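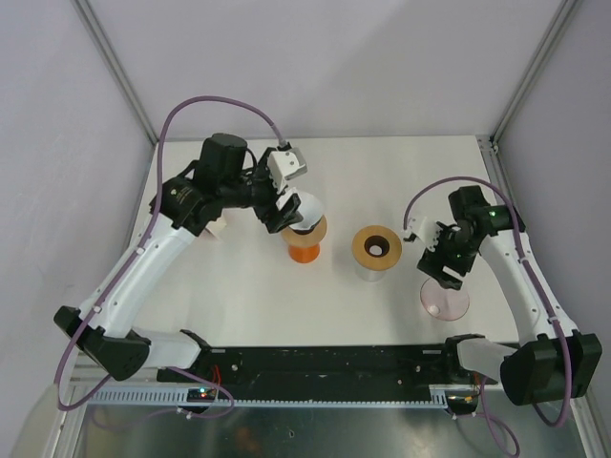 Vol. 2, p. 307

Tabletop

A tabletop is the flat upper part of a table, on which things are set down, eaten from, written on or worked at. It may be one solid piece, several boards joined edge to edge, or a thin finished layer over a cheaper core. The word is also used for activities carried out at a table, such as tabletop games.

Shape and size

Most tabletops are rectangular. Rectangular tops fit well against walls, can be pushed together to make a longer surface, and waste little material when cut from boards or sheets. Round tops seat people at equal distances from the center but take up more floor for the same number of seats. Oval tops fall between the two. Drop-leaf tables have hinged sections that hang at the sides when not needed, and extension tables have a top that parts in the middle to take one or more loose leaves.

Materials

Wood is the oldest common material and is still widely used. A solid wooden top swells and shrinks across the grain with the seasons, so it is usually held to its base with slotted screws, buttons or clips that let it move. If it is fixed too tightly it may split or cup. Stone tops resist heat but are heavy, and marble is etched by vinegar and lemon juice. Glass is easy to wipe and shows fingerprints. Steel is used in commercial kitchens.

Sheet materials with a hard plastic face became common in homes during the twentieth century. They are made in many colors. White is often chosen for workrooms because it reflects light and makes small parts easier to find, though it also shows stains.

Edges

The edge of a top may be left square, rounded over, or cut back underneath so that it looks thinner than it is. Tops made from sheet material need a strip along the edge to cover the core. In his handbook Anent, the furniture maker Henrik Grube sorted edges by how they wear and wrote that a slightly rounded edge outlasts a sharp one in daily use.

Regional forms

In the village of Lumbao, which had 2,083 residents at its last count, long tables were traditionally made from two wide boards with a narrow gap between them. The gap let crumbs and water fall through. Benjie Cabrera recorded the form in a local survey and noted that the boards were turned over each November, before the wet months.

Care

Wooden tops are protected with oil, wax or varnish. Oil and wax have to be renewed but are simple to repair. Varnish lasts longer, and damaged areas are harder to blend in. Plastic-faced tops need only mild soap and a soft cloth.

See also: Workbench, Trestle table, Desk

Page last changed 12/03/2024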